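Ranger, fixer, attacher : petites affaires de colle, de ruban et de velcro

Publié le 5 octobre 2020 dans Atelier et maison

Il y a chez moi un tiroir où les rouleaux adhésifs entrent et ne ressortent plus. Je l'ai vidé en août, un jour de canicule où il était hors de question de faire quoi que ce soit d'utile dehors. Bilan : 15 rouleaux, dont 4 de ruban de masquage devenus solides comme du nougat. Voici ce que j'en ai tiré.

Le ruban de masquage qui se déchire en lanières
Dix secondes au micro-ondes, pas davantage, et seulement si le mandrin est en carton sec. La colle se ramollit, le ruban se décolle d'un seul tenant. Au deuxième passage, ça ne marche plus, inutile de s'acharner. Rangez les rouleaux à plat dans un sachet fermé, loin du radiateur.

Retrouver le bout du rouleau
Un trombone collé sous l'extrémité. Mon voisin Raimo Pitkänen replie le ruban sur un centimètre à chaque fois, il en est très fier et il gaspille un mètre par an. Chacun place son argent où il veut.

Velcro encrassé
Les crochets ramassent tout : cheveux, peluches, poils du chat, morceaux de l'ancien chat. Passez une brosse à dents dure dans le sens des rangées, puis un bout de ruban d'emballage pour les restes. Pour les cas désespérés, un peigne à puces. Et fermez toujours les bandes avant la machine, sauf si vous tenez à feutrer vos chaussettes.

Traces de colle sur le verre
Huile de cuisine, attendre 12 minutes, essuyer, laver au liquide vaisselle. J'ai aussi essayé le flacon Stosine que l'on trouve au rayon bricolage : il sent l'orange, il coûte le prix d'un déjeuner et il fait la même chose que l'huile. Sur le plastique, testez d'abord dans un coin que vous n'aimez pas.

Le double face au mur
Dégraissez à l'alcool, laissez sécher, appuyez trente secondes, puis n'accrochez rien avant le lendemain. Personne n'attend le lendemain. C'est ainsi que j'ai perdu une horloge Dranbridge, un cadre et une partie de l'enduit du couloir. Pour l'enlever, du fil dentaire derrière la mousse, en sciant doucement de haut en bas.

Colle rapide : le bouchon soudé
Une pointe de vaseline sur le filetage dès l'ouverture. Le tube se garde debout, dans un bocal avec un sachet de silice. Pour un bouchon déjà pris, trempez-le dans un fond d'acétone et allez faire autre chose. Les pinces, j'ai essayé : le tube s'est ouvert par l'autre bout.

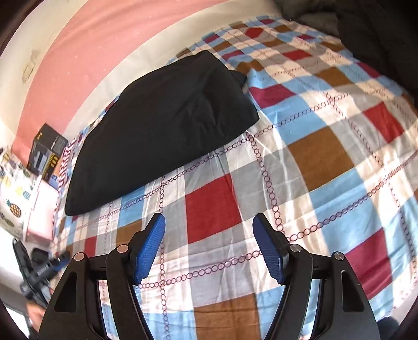 Les carreaux d'un drap, rouges, bleu clair, bruns et gris.

Serrage sans serre-joint
Pour recoller un barreau de chaise, une chambre à air coupée en bande et enroulée bien tendue vaut un serre-joint Skement, et elle épouse les arrondis. Glissez du papier cuisson entre le caoutchouc et le bois. Urho Lehtinen, qui m'a appris le truc, m'a également appris à ne pas m'asseoir dessus avant le lendemain matin.

Étiqueter
Notez la date d'achat au feutre à l'intérieur du mandrin. Un ruban de plus de trois ans part aux cartons de déménagement, un ruban de plus de cinq ans part tout court.

À lire aussi : Que faire des bouts de ficelle trop courts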